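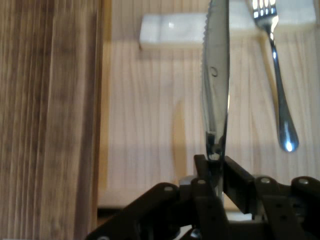
Hovden テーブルナイフ&フォーク 12本セット

ステンレス製/鏡面仕上げ
ナイフ6本、フォーク6本
取扱い:Plement

毎日の食卓に出しっぱなしにしておきたくなるカトラリーです。Hovdenは、Plementで扱っているステンレスのシリーズの中でもいちばん長く置いているもので、スタッフの家の引き出しにもだいたい入っています。形は昔ながら。柄に模様はなく、色のついた部分もなく、ただ磨いたステンレスの光り方だけで見せるような道具です。それなのに(それだから、でしょうか)和食の皿の横に置いても、洋皿の横に置いても、すっと収まってくれるのがうれしいところです。

このページでは、セットの中心になるテーブルナイフとテーブルフォークについて、形、使い心地、お手入れ、セットの内容の順でご紹介します。サイズや重さを先に見たい方は、後半の「仕様」まで飛ばしてください。

テーブルナイフ

刃の片側に、細かいギザギザの刃がついています。大きな波刃のパン切りナイフとは違って、ひとつひとつの歯がとても小さいので、遠目にはまっすぐな刃に見えるくらいです。でも切ってみるとよくわかります! 鶏もも肉のソテーの皮、トマトの皮、焼いたソーセージの皮。「皮」のあるものに強いナイフで、力を入れて押すより、軽く前後に引いてもらうと気持ちよく入っていきます。

先端は丸く仕上げてあります。尖ったステーキナイフを食卓に並べるのはちょっと緊張する、という方にはこの丸さがちょうどいいと思います。バターをすくってトーストに塗るときにも、この先の丸みがよく働きます。ジャムの瓶の肩のところに残った分をこそげるのにも使えます(バターナイフを別に出すのが面倒な朝、これで全部済ませています)。

刃から柄へ移るところは、きゅっと細くなっています。横から指を添えると、ちょうど人差し指の腹が落ち着く場所で、曲面になっているので角が当たりません。わたしはこの部分がいちばん好きで、磨いたあと光にかざして、まわりの色がぐにゃりと映り込むのをつい眺めてしまいます。クロスの色や、着ている服の色まで映ります。

刃の平らな面には、小さな丸い刻印がひとつ。細い輪のような、ごく控えめな印です。ロゴが大きく入ったカトラリーが苦手な方からも、これくらいなら気にならないと言っていただいています。

テーブルフォーク

歯は4本。柄はほとんどの長さにわたってほっそりしていて、端に向かって幅が広がり、しずくのような丸い形で終わります。この「しずく」が手の中でとてもいい仕事をしてくれるんです。細い柄のフォークは見た目がきれいなぶん、手のひらに当たる部分が頼りなく感じることがありますが、Hovdenは末端がふっくらしているので、握ったときに落ち着きます。

テーブルに伏せて置いても、上を向けて置いても格好がつきます。しずく形の面は特によく光を拾うところで、窓際の席だと少し青みがかった白に光ったりします。夕方、電気をつける前の時間に並べておくと本当にきれいです。

パスタを巻くのにも向いています。細い柄は指先で回しやすく、くるくると小さくまとめられます。反対に、ごろっとした肉のかたまりを押さえるときは、人差し指を柄の背に沿わせて持つと安定します。サラダの葉物は、歯で刺すよりも、少しすくうようにして口に運ぶほうが食べやすいです。ケーキに使うには大きいので、おやつの時間には下でご紹介する小さいフォークをどうぞ。

ナイフとフォークを一緒に使う

テーブルナイフとテーブルフォークを片手ずつに持つと、合わせて126gです。数字だけだとぴんとこないかもしれません。持った印象を言葉にするなら「軽くはないけれど、食べ終わるまで重さのことは忘れている」という感じでしょうか。軽いカトラリーに慣れている方は、最初のひと口で「おっ」と思われるかもしれません。二、三日使うと、もとの軽いほうが物足りなくなった、という感想をよくいただきます。

お皿の上に二本を揃えて置いたときの姿もいいんです。どちらも余計な飾りがないので、線がすっと並びます。食べ終えたお皿まできれいに見えるのは、ちょっとした得です。

お皿に当たる音は、どうしても多少はします。気になる方は、平らな皿の真ん中で切るようにしてみてください。縁の立ち上がりに刃先を当てると音が高くなります。

こんな料理に

豚のしょうが焼き。箸でもちろん食べられますが、厚めに切った肉で作ったときはナイフとフォークのほうが楽しいです。キャベツの千切りを肉でくるっと巻いて、フォークで刺して食べてください。

焼き魚。皮をぱりっと焼いた鮭や鱈に。細かい刃が皮を引っぱらずに切ってくれます。

ホットケーキ。何枚か重ねて上から切り分けるとき、この刃が役に立ちます。押しつぶさずに、小さく引きながら下まで。シロップがしみたところも崩れにくいです。

ピザトースト、厚切りのもの。手で食べるとチーズが全部持っていかれるあれです。

ハンバーグには、もう言うことはありません。

逆に苦手なものも書いておきます。骨つきの肉を骨のぎりぎりから外したいときは、先が尖っていないので少しもどかしいと思います。Tボーンやスペアリブをよく焼くお宅には、ステーキ用のナイフを別に持つことをおすすめします。硬い皮のハードパンを丸ごと切るのも、これの役目からは外れます。パンはパン切りで切って、食卓ではバターを塗るほうに使ってください。

仕上げについて

全体を鏡のように磨いた仕上げです。届いたばかりのときは、指紋をつけるのがもったいないくらいぴかぴかです。使っていくと、細い線のような傷が少しずつ入ります。とくに、フォークの柄の裏側と、ナイフの刃の平らな面。これは避けられませんし、わたしは避けなくていいと思っています。細かい傷が全体にまわると、光り方がやわらかくなって、買ったばかりの鋭い輝きとはまた別の良さが出てきます。

最初の一本目の傷がいちばん目立ちます。そこだけ少し我慢してください。三か月もすると、どれがその傷だったかわからなくなります。

傷が目立ちにくいものを最初から選びたい方には、つや消しのBoyerシリーズがあります。落ち着いた雰囲気で、こちらも大好きなのですが、濃いソースの色が残って見えることがあるので、洗ったあとの拭き上げはBoyerのほうが気をつかいます。どちらにも良さがあって、店頭でもよく長い相談になります。

なお、HovdenとBoyerを混ぜて使っているお客さまもいらっしゃいます。ナイフだけHovden、フォークとスプーンはBoyer。光るものが一本だけ入るとテーブルがぐっと引き締まって、これがなかなか素敵でした。

お手入れ

はじめてお使いになる前に、食器用洗剤とやわらかいスポンジで一度洗ってください。

普段は食器用洗剤で普通に洗って大丈夫です。食器洗い機も使えます。カトラリーかごに入れるときは、ナイフとフォークを交互に、少し間をあけて立ててください。ぎゅうぎゅうに詰めると重なったところが洗い残しになりますし、互いにこすれて傷も増えます。ナイフは刃を下に。取り出すときに指を引っかけずに済みます。

水あとが気になるときは、60℃のお湯にさっとくぐらせて、乾いた布ですぐ拭くときれいになります。温まった金属は水の乾きが早く、布もよく滑ります。お湯から出すときはやけどに気をつけて、トングか厚手の手袋を使ってください。布は毛羽の出ない麻か、使い古した綿のふきんが向いています。ナイフを拭くときは、ギザギザの刃を布で挟み込まないで、背の側から柄のほうへ。刃の側を握って引くと、布も指も切ることがあります。

しみになりやすいのは、塩、酢、レモン、マスタードです。食後すぐに洗えないときは、水で流しておくだけでもずいぶん違います。漂白剤へのつけ置きは避けてください。金属たわし、クレンザーも、鏡面がくもるので使わないでください。

くもりが出てきたら、重曹を少量の水で練ったものを指につけて、柄の方向に沿ってやさしくこすり、よくすすぎます。丸く円を描くようにこするとその跡が残ることがあるので、まっすぐに。年に二回くらいで十分です。うちでは6月の梅雨の時期、外に出かけられない午後にまとめてやっています。地味な作業ですが、並べて拭いているとだんだん楽しくなってきます。

ギザギザの刃は、ご家庭の砥石では研げません。砥石に当てると歯の山がつぶれてしまいます。普通に食卓で使う分には長くもちますが、陶器の皿の上で強く押しつける切り方を続けると早く鈍ります。刃が鈍ってきたと感じたら、単品での買い足しもできますのでご相談ください。

しまい方

セットの箱は、内寸の長さが26cmあります。ナイフとフォークがそのまま寝かせて入る長さで、引き出しに箱ごと入れて仕切りとして使っている方もいます。ふたは外して、下に敷いておけば場所を取りません。

引き出しに直接入れる場合は、Skolholmの木のトレイがぴったりです。細長い区画に分かれていて、Hovdenのフォークのしずく形の端がちょうど手前に揃います。引き出しを開けたときに丸い端だけがきらっと並んで見えるのが、なんとも言えずいいんです。トレイを使わないなら、布を一枚敷くだけでも音と傷がかなり減ります。

筒形の入れ物に立ててしまう場合は、フォークは歯を上に、ナイフは刃を下にしてください。小さなお子さんのいるお宅では、ナイフは引き出しのほうが安心です。

セットの内容と選び方

12本セットは、テーブルナイフ6本、テーブルフォーク6本の組み合わせです。二人暮らしでも6本ずつあると便利で、朝に使ったものが食洗機の中でも、夜の分が引き出しに残っています。お客さまが来たときにも慌てません。

「6本もいらない」という方には、一本ずつの単品があります。まずはナイフとフォークを一本ずつ買って、ひと月使ってみて、それから足していく。こういう買い方、とてもいいと思います。カトラリーは口に入れるものなので、気に入るかどうかは使ってみないとわからないところがあります。

Hovdenシリーズにはほかに、テーブルスプーン、デザートナイフ、デザートフォーク、デザートスプーン、ティースプーン、サービング用のフォークとスプーンがあります。迷ったら、次に足すのはテーブルスプーンがおすすめ。カレーにもスープにも使えて、出番はたぶんフォークより多いです。ケーキやくだものには、デザートフォークを。テーブルフォークをそのまま小さくした形で、こちらは子ども用にしているお宅もあります。

贈りものにもよく選んでいただいています。箱に薄紙をかけてお包みします。刃物を贈ることを気にされる地域やご家庭もありますので、その場合はスプーンとフォークの組み合わせに変更できます。ご注文時の備考欄に「ナイフなし希望」とお書きください。

仕様

品名:Hovden テーブルナイフ&フォーク 12本セット
内容:テーブルナイフ6本、テーブルフォーク6本、箱
材質:ステンレス
仕上げ:鏡面
重さ:ナイフ1本とフォーク1本の合計で126g
箱の内寸(長さ):26cm
ナイフの刃:片側に細かいギザギザ刃、先端は丸形
フォーク:4本歯
食器洗い機:使えます
電子レンジ、オーブン、直火:使えません

ご注文の前に

磨きの工程で、ごくわずかな線や点が残ることがあります。検品のときに手に取って気になるものは外していますが、明るい光の下でよく見るとわかる程度のものは、そのままお届けしています。使い心地には影響しません。

重さには一本ごとに多少の差があります。

刃の丸い刻印は、向きや濃さにばらつきがあります。指定はお受けできません。

名入れは承っていません。以前試したことがあるのですが、せっかくの何もない柄に文字が入ると、どうにも落ち着きませんでした。

届いてから「思っていたのと違った」という場合、未使用であれば返品できます。箱と薄紙も一緒にお戻しください。一度でも食事に使われたものは、お受けできません。

よくいただくご質問

左利きでも使えますか。
フォークは左右どちらの手でも同じように使えます。ナイフは刃が片側の縁についているだけで、左手に持っても下向きにすれば同じように切れます。左利きのスタッフも普段から使っていて、特に困ったことはないそうです。

磁石にくっつきますか。
壁のマグネットバーに付けたい、というお問い合わせをときどきいただきます。食卓用のカトラリーですので、磁石で壁に掛ける使い方はおすすめしていません。落ちるとフォークの歯が曲がります。

曲がったフォークの歯は直せますか。
ほんの少しのずれなら、厚い布で包んで木のスプーンの柄などでゆっくり押すと戻ることがあります。ペンチは跡がつくのでやめておいてください。大きく曲がってしまったら、無理をせず単品で買い替えるのが早いです。

以前に買ったHovdenと並べて使えますか。
はい、形は変わっていません。長く使ったものと新しいものでは光り方が違って見えますが、一緒に洗って一緒に使っているうちに、だんだん近づいていきます。

キャンプに持っていってもいいですか。
もちろん! 布で巻いて、歯と刃が当たらないようにしてください。外で使うと空の色がきれいに映ります。帰ったら早めに洗って、しっかり拭いてからしまってください。

一緒に見られているもの

Hovden テーブルスプーン(単品)
Hovden デザートフォーク(単品)
Boyer テーブルナイフ(つや消し、単品)
Skolholm 引き出し用トレイ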